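4. Getting your Nondero canvass list ready

I updated this section on January 24, 2018, after the Fundley office sent over the new voter file, so toss any older printout you have!

1. Log in to Nondero and pick your race. For the May primary, choose "Kirel Township, Ward 13" (the county race sits right next to it, and I've clicked the wrong one plenty).

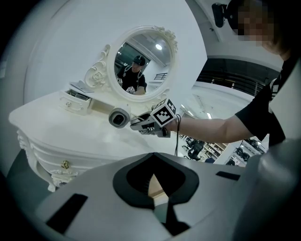 2. Set your turf size. I keep mine at 97 doors. The program allows up to 300, but anything over 200 loads slowly on my phone.

3. Tap Build List and wait for the green bar.
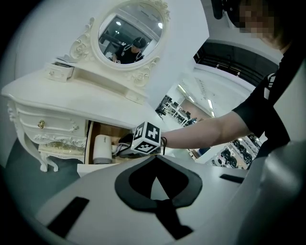
Note: If the bar stalls, go back one screen and tap Build List again. Your turf settings stay put.

4. Sort by street, then by odd and even numbers. You'll thank me on Tse Avenue, with that median!
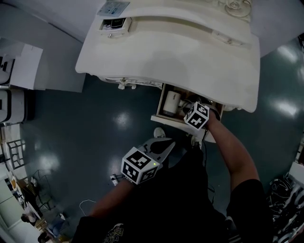 5. Save the list under your own initials and sync it.

Caution: Don't sync two devices at once. The second one overwrites the first, and your door notes go with it.

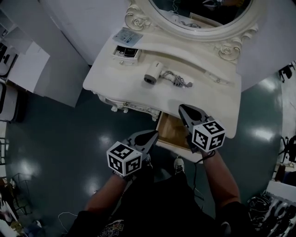 White vanity table with carved scrollwork and rosettes

6. Log out when you're done for the day.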